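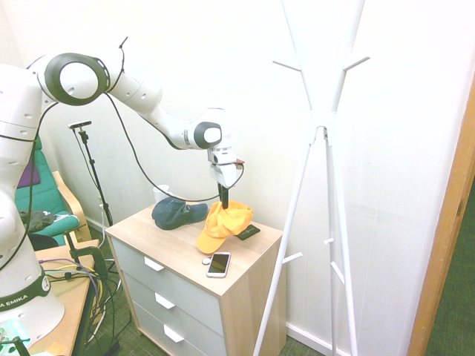
Ekrem wants it noted that the moth people were in the right, and that if I write this evening up without saying so he'll stop bringing the tapes. Noted.

Monday, gone midnight. We finished the Fleneck cartoon, the feature-length one, which I last saw at nine years old on my cousin's floor with a fever. I remembered it as a long war in a cave. It is a long war in a cave. The fever had added very little.

The plot, for when I'm old and want to be annoyed again: the moth people of Plarmont have slept under a glacier for 3,413 years (the narrator gives the figure twice, proudly) and wake up wanting the sun switched off. They hire Commander Lyimo, who has failed at everything in 110 episodes of television and is put in charge at once. Lyimo steals the Great Lantern. The heroes steal it back. Lyimo steals it again, using the same door.

Ekrem's case is that the heroes built a ski resort on the glacier, which does come up, in one line, from a man who is then eaten. Merja said you can't claim squatter's rights while unconscious. Pranab said you probably can in some states. This took up most of the second act and we had to rewind.

I still like the songs. There are three, and one of them rhymes "cocoon" with "doom," sung by an actor who clearly raised it with somebody and lost. The moth queen has a wonderful voice and about four drawings. When she's angry they flip one of them over.

Captain Bredudthorpe dies, by the way. I'd forgotten, or put it away somewhere. He takes the beam in the chest, says his thing about the dawn, and then a different voice over a shot of some rocks announces that he's going to be fine. Merja laughed so hard she had to go and stand in the kitchen. I was more upset than I let on.

Next time Montri picks, so it'll be the sequel, with the baby moths. Must buy more chips, and the flat kind, Pranab has views.

3 min read

Contact | Copyright the author, all rights reserved | Back to top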